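27 April 2020

The second version of the hand gripper is together and working, so I'm writing down where it stands before I forget what I changed.

For anyone who hasn't read the older posts, this is the tool I started in September in the shared workshop on Finstead Road. You hold it, squeeze a trigger, and two fingers close on whatever is in front of it. A camera sits above the fingers and records what they do. The plan is to put the same fingers on the small arm I'm building at home and see how much of what I do by hand the arm can be taught to repeat. I call the whole project Jestico, after the street I lived on when I bought the first servo.

**Fingers**

Version one had fingers printed in one piece with the mount. When a pad wore out I had to reprint the entire finger, and that took most of an evening. Now the pad is its own part, a plain black rectangle, and it goes on a round post. The posts have brass threaded inserts in the top. I put those in with a soldering iron set a bit too hot and the first pair sank crooked. The second pair went in straight after I turned the iron down and let the weight of it do the pushing.

The pads are not pretty. The bottom edges came out rough and I haven't cleaned them up. I tried sanding one of the spares and it just went fuzzy, so I left the others alone. I may try a knife.

**Trigger and linkage**

The trigger pulls a cord that runs over a pulley and drives both fingers from one slider. Before this I had a linkage on each side and they never stayed matched. One finger always reached the object first and pushed it over. With the single slider they move together, or close enough that I can't see a difference.

The return spring is still too strong. My hand was sore after a long session last night. Busisiwe Mathebula has the bench next to mine at the workshop (or did, until it closed in March) and she told me back then to use a longer, softer spring and preload it. She was right. I have one on order from Sanstead, but shipping is slow right now.

**Recording**

I have 962 clips so far. Over half of them are from version one and I don't think I can use them with the new pads, because the fingers look different and sit farther apart. I'm keeping them anyway. Storage is cheap.

Clips are ten seconds each. I started with easy things - blocks, a tape roll, an empty mug. Those went fine and got boring, so this week I moved to shoes. A shoe is a good test. It's soft in some places and stiff in others, it doesn't sit the same way every time, and the laces go wherever they want. The job is to pick up a shoe from the table and put it down somewhere else, sole down.

The hard part is getting the approach right. If I come in at the toe the rubber is stiff and the pads slide on it. Grabbing the canvas farther back works better, but then the shoe hangs toe-down and I have to tip my wrist to set it down flat. I can do that without thinking. The arm can't, at least not with the wrist joint it has now, and I'd rather find that out from the clips than after I've built it.

Blur is the other problem. When I move at normal speed the camera smears anything with fine detail, and laces are the worst. I can slow down, add a lamp, or shorten the exposure. The lamp helps, but it puts a glare on the tabletop. I'll try a shorter exposure first and see how dark it gets.

**Next**

- Fit the softer spring when it comes
- Print two spare pads in the grippier filament from Chauke
- Shorten the exposure and redo the shoe clips
- Sort the old clips into their own folder
- Measure how wide the fingers open and write it on the handle, since I keep forgetting

I also need to decide on the wrist. A third joint means another servo and more weight out at the end, and the shoulder is already struggling. I'll probably mock it up in cardboard first.

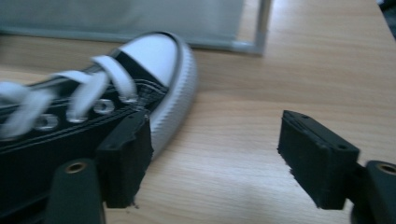
*Shoe clips with the version two fingers, open. The laces show the blur I mean.*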